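Business > Workplace > Companies

Ullitz opens shift leader jobs to part-time staff

The bakery café chain Ullitz will let part-time employees apply for shift leader positions from March. Until now these jobs were only for people with a full-time contract, and in practice this closed the door to many parents and students.

The company has 452 employees, and 307 of them work part-time. Most of the part-time staff are women. In the management team, however, only 2 people ever worked behind the counter.

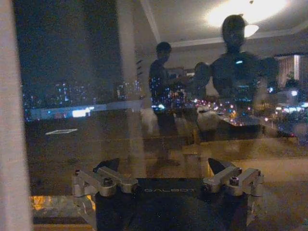
Povilas Navickas, who leads personnel at Ullitz, presented the change to café managers on Thursday. He said that the old rule was written when the chain was small and every café had one leader from opening to closing. Today the cafés are open longer, and the work of a leader can be shared between two persons without problems – if the handover is done well.

Under the new rule, an employee needs a contract of at least 30 hours every two weeks to apply. The hourly pay for shift leaders will be the same for part-time and full-time staff. Training will be given during paid hours, in the morning or in the evening, and each person can choose. The training firm Fandent will prepare the course together with two café managers.

Not everyone at the meeting was fully satisfied. Some managers asked who will be responsible when two leaders share one week and a delivery goes wrong. Navickas answered that the schedule must always show one name for each shift, and that this name is the responsible one.

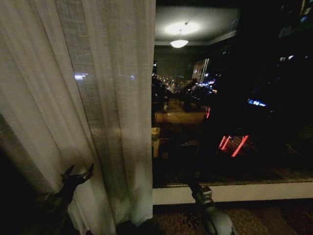 Ayane Hosoda told the meeting that she welcomes the rule but would like to see the same thing for café manager jobs, because that is where the decisions on schedules are made. She asked the company to come back to this question before the summer.

Ullitz did not promise a date. The first applications for shift leader will be accepted in all cafés at the same time, and the results will be shared with the staff.

Comments

Rimma: I was refused for this job two times because of my hours. Good news, but a little late for me.

cornerdesk: Same hourly pay is the important part. I hope they keep it.

T.B.: And what about the night bakers? They are part-time too.

Related
Flisteo moves its staff training to paid hours
Butkienė family firm names second woman to its board
How small chains plan fair schedules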